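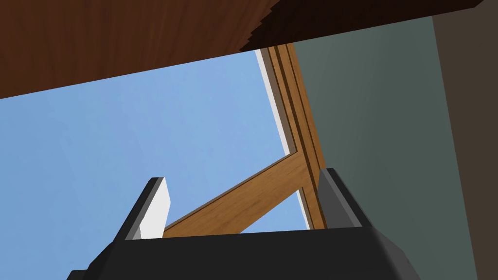 2/ Rule one: look at what's over the gripper before you look at what's under it. Our sim room has a big dark wooden slab overhead with a beam and a brace holding it up, and I would love to tell you I always plan for that on the way up. I do not! So now the first line on our checklist is simply "what's above you?"

3/ Rule two came from Luuk Jansen, who is a kinder reviewer than I deserve. Write the clearance down. We settled on 65 mm for anything wooden and fixed, and it lives in the Ritchie config where everyone can see it – before that it lived in my head, and my head goes on vacation.

4/ Rule three: start every run with the fingers open, and say so in the log. I know, I know, it feels like writing "I breathed in" in your diary. But when you're reading back through 122 runs on a rainy afternoon in March you will be so grateful to past you.

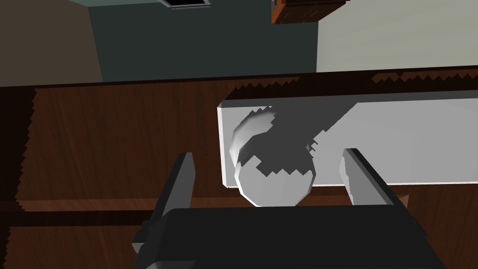
5/ And please, same start pose for all six runs in a set. If you nudge the pose halfway through, that's fine, we've all done it, just close the set and open a new one. Mixing them is how we ended up with two Dralum tables that disagreed and a very long phone call.

6/ Last one for tonight – leave the jagged shadows alone until the set is finished. Pretty lighting is lovely and I want it too, but changing render settings mid-set counts as changing the test. Preline folks, I'm putting the full checklist in the shared folder after lunch tomorrow, comments very welcome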